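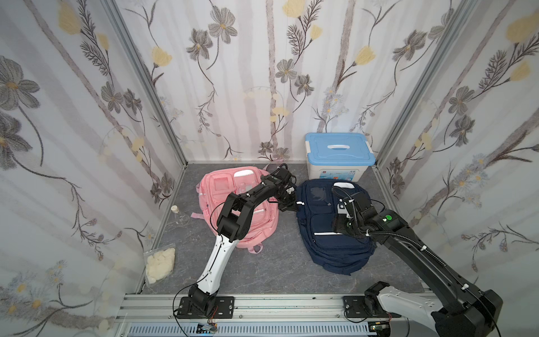

Slide 1: a pink backpack on a dark gray floor, flowered walls all around it.

Okay, hi everybody, can you hear me in the back? Good. Wave if I start mumbling, I do that after lunch.

So I'm talking about packing for a week with one small bag. I've been doing it for years, badly at first, and I write about it on my blog, Dabbas, which some of you read (thank you!) and some of you found because you typed something else wrong.

Slide 2: the trip to Stirnetti
Start with the bad trip. Seven days, one giant suitcase, and a guesthouse at the top of a hill with steps the whole way. I counted the steps on the way down, when I could breathe again. 355. Pause here, let them picture it.
I wore maybe a third of what I'd hauled up there. The hair dryer never left the suitcase, and there was one in the bathroom anyway — bolted to the wall, louder than a lawn mower.

Slide 3: the list
Ask: who here writes a packing list? Hands up. Who writes it after they've packed? That's me for most of my life.
What I do now is write the list on Sunday, leave it on the fridge, and cross things off all week. I'm only allowed to cross off. The first list for my last trip had two pairs of boots on it, for a beach town.

Slide 4: clothes
Three tops, two bottoms, one warm layer, and whatever I'm wearing on the bus. Wash things in the sink at night. Roll them in a towel and stand on the towel, it gets way more water out than wringing. (Do the towel demo if there's time. Towel is in the tote under the table.)
Somebody always asks about underwear. Four pairs. Moving on!

Slide 5: shoes
The hardest slide for me, I love shoes. Wear the heavy pair, pack the flat pair. If there's a wedding, okay, there's a wedding, and the rule is off.

Slide 6: liquids
Buy toothpaste when you get there. I went through a phase of pouring everything into tiny bottles and they leaked on a ferry to Zundedik, all over a library book. I paid for the book. I still have it and it smells like coconut.
Bar shampoo works fine for me, but let it dry before you close the tin or you'll have soup.

Slide 7: weight
Quick story about the kitchen scale. I got a bit obsessed and weighed everything I owned for travel. My rain jacket, the one I'd been calling my light jacket, came in at 1,872 grams with the zip-in lining. The lining now lives in a closet. My limit for clothes you aren't wearing is around 1,000 grams per day for the first two days and then nothing extra after that, and people argue with me about it every time, so leave a minute for arguing.

Slide 8: what I still overpack
Snacks. Pens. A second book in case I hate the first one. I've stopped fighting this and I just leave room.

Slide 9: your turn
Handout time. Pass them from the left side. Five minutes, write down everything you'd take for a week in Rarkodine in December (cold, damp, lots of walking), then trade with the person next to you and let them cross off four things. Be mean about it.
Walk around while they do this. Drink some water.
Get two or three people to read out what got crossed off, then questions until they need the room back. Extra handouts go on the chair by the door.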